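About Us

Mondov started in a rented unit behind the old Rothe dairy, with one second-hand robot arm, a kettle and a landlord who wasn't quite sure what we did all day. We have moved twice since then, and we now fill both floors of the Asirley building, where there is a proper reception desk and rather more places to sit down. What we do hasn't changed a great deal. We teach robot arms to handle the sort of things people handle at home and in shops: food, bags, cloths, tubs, baskets, all the soft and slippery and oddly shaped items that factory robots were never asked to bother with.

We're still a small company and we like it that way, although we have grown enough that we no longer all fit round one table at lunch. Some of us came from engineering, some from teaching, and one or two from greengrocery and catering, and that last lot have been worth their weight in gold when it comes to knowing how hard you can squeeze a piece of fruit before a customer would turn their nose up at it.

Our open days

If you live nearby, the chances are you know us through our open days. The first was held in October, when we put a notice in the window and expected a handful of neighbours, and we ended up running out of biscuits before eleven. We have kept it up ever since, and roughly 3000 visitors have come through the doors, from school groups and retired engineers to whole families with pushchairs (there's a lift, do use it!).

Groups are kept to 25 so that everyone gets a decent view. You'll begin with a cup of tea and a short talk, then go upstairs to the workcells, where the arms are set to jobs you would recognise from your own kitchen. Fruit is always popular. We've used apples, pears and lemons in our time, but dragon fruit gets people talking like nothing else, and with its scales and its awkward shape it makes a good, honest test for a pair of grippers. Add a zip-lock bag, with that fiddly strip along the top, and you have a task that plenty of us grumble over at home.
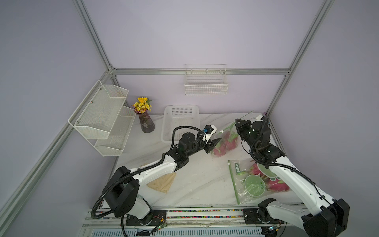
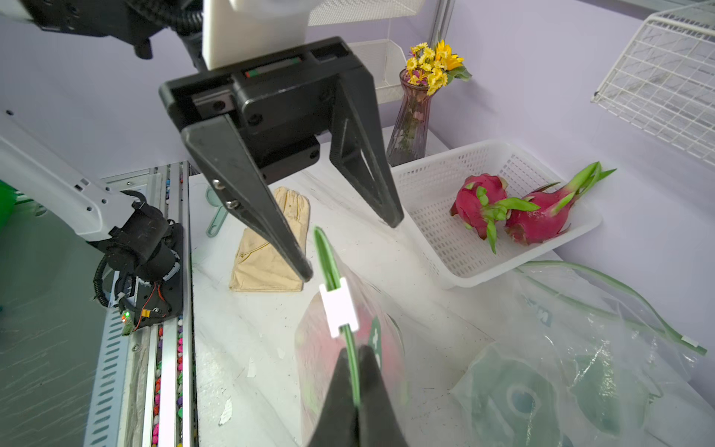

Cleramia Bench, Visits and Demonstrations Team

Cleramia is the name we gave to our household handling work, and its bench is the one most visitors ask to see again before they leave. Please don't be shy with your questions while you're standing there. Children tend to ask the best ones, usually some version of "what happens if it drops it?", and the answer is that we pick it up and let the arms have another go. You will see things go wrong on an open day. We'd sooner show you the work as it is on an ordinary morning, slow bits and all, and the team are very happy to talk through why a thin plastic bag can be so much harder to manage than a solid box.

Visits last until 4, with a break halfway through, and they're free. Children under 5 are welcome with a grown-up, though they may find the talk a bit long, and there's a corner downstairs with building blocks and picture books. If you use a wheelchair, or would like a quieter visit with a smaller group, tell us when you book and we'll sort it out with you beforehand.

Schools and colleges can ask for a session of their own, and we'll gladly shape the talk to suit whatever the class is studying. We also go out to schools now and then with a smaller arm that travels in the back of the van.

To book, ring reception or fill in the form on our Visit Us page. Parking is behind the building, through the second gate.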